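Kirnia Clear Bin Set (Large Latching Bin and Small Insert Box): Review

Storage > Workshop > Reviews

Rating: 8 out of 10

Clear bins are sold mostly on capacity, and the capacity figure says little about how a bin behaves once it holds hand tools. A bin that swallows a winter coat without complaint may bow at the rim under a set of drivers and a few rolls of tape. I bought the Kirnia set in March to replace two opaque boxes on a bench shelf and have used it daily for electrical and light assembly work.

The set consists of one large bin with a lid, side latches, and one small open-top box intended for items in current use. Both are clear plastic. I paid for the set myself.

Construction

The large bin has ribbed walls with a molded grid. The ribs do most of the structural work. With a full load I can lift the bin by the rim and the long walls move slightly outward, then return when it is set down. The opaque boxes it replaced had flat walls and stayed bowed after a year, to the point where the lids no longer seated.

The small box is stiffer than its size requires. The corners are rounded and the rim is thick, so it can be picked up one-handed by any edge without twisting. A handle recess is molded into the wall with a slot at its center. The recess is shallow. It gives enough grip to slide the box along a shelf, but I would not carry a loaded box by it.

Mold finish is acceptable. I found a small amount of flash on the underside of the large bin and removed it with a deburring blade. There was none on the small box.

Weight is 537 grams for the small box and the large bin's lid together, measured on a kitchen scale. I did not weigh the large bin, as it was loaded before I thought of it.

Latches

The latches are black and clip to the side of the bin. They are separate parts, which I prefer to a molded living hinge: when a living hinge fails, the lid is finished. Removing a latch takes firm pressure with the thumb, and I have not had one come off in normal handling.

Closing force is high for the first week and then settles. One latch on my bin closes with a clear snap and the opposite one does not, though both hold. I swapped them side to side and the soft one stayed soft, so the variation is in the latch and the bin itself is even.

Visibility

The main reason to buy clear bins is to skip labeling, and the large Kirnia bin mostly permits this. Tape rolls and flat boxes can be identified from the side through the wall. Small print cannot, because the ribs and grid lines break it up. If you store several similar cartons, stand them with the largest lettering outward or put a label on the lid.

The small box is translucent enough to show what is behind it, and the raised details around the recess interfere very little.

Use at the bench

I keep the two parts side by side. Consumables and spare items stay in the large bin. Whatever is needed for the current job goes in the small box and comes out again at the end of the day. A standard screwdriver with a long shaft does not lie flat in the small box, so it goes in handle first and leans on the rim. The box is heavy enough at the base to stay upright with one long driver leaning in it. With several leaning the same way it will tip if bumped.
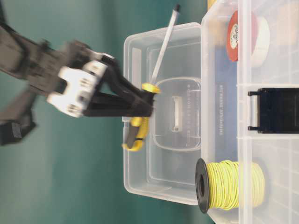
Yellow-and-black screwdriver over the rim of the small box, with tape rolls in the large bin at right.

Tape rolls are the item I would point to as a good match for the large bin. They can be stacked near the top and lifted out without disturbing flat cartons standing lower down. I had expected to need a divider and have not fitted one.

Cleaning is simple in the small box and tedious in the large one. Dust collects where the ribs meet the floor of the bin, and a cloth does not reach it. I use a stiff brush and then warm water. Do not use solvent wipes on the walls. I tried one on the underside and it left a cloudy patch.

Scratching is the main wear so far. The inner walls of the small box show fine marks from driver tips and screws. It affects appearance only.

Comparison

I have also used the Tomix bench bin and the Plirnix stackable. The Tomix is cheaper and its walls are smoother, so print is easier to read from outside, but it flexes noticeably more under load and its lid is held by friction alone. The Plirnix stacks more securely than the Kirnia and has a better lid. Its small inserts are sold separately, and their thin rims are uncomfortable to grip. For a fixed stack in a closet I would choose the Plirnix. For a bin that is opened many times a day, I prefer the Kirnia.

Ordering

The set is catalog number 789 at Kandasamy, where mine came from. It was packed with the small box nested inside the large bin and arrived undamaged. Replacement latches are listed separately, sold in pairs. The lid is not listed as a spare.

For

Stiff walls under load
Replaceable latches
Thick, comfortable rim on the small box
Contents of the large bin can be identified from the side

Against

Latch action varies from piece to piece
Ribs trap dust at the floor
Small box is too short for long drivers to lie flat
No spare lid

Scores

Construction: 9
Latches: 8
Visibility: 8
Ease of cleaning: 5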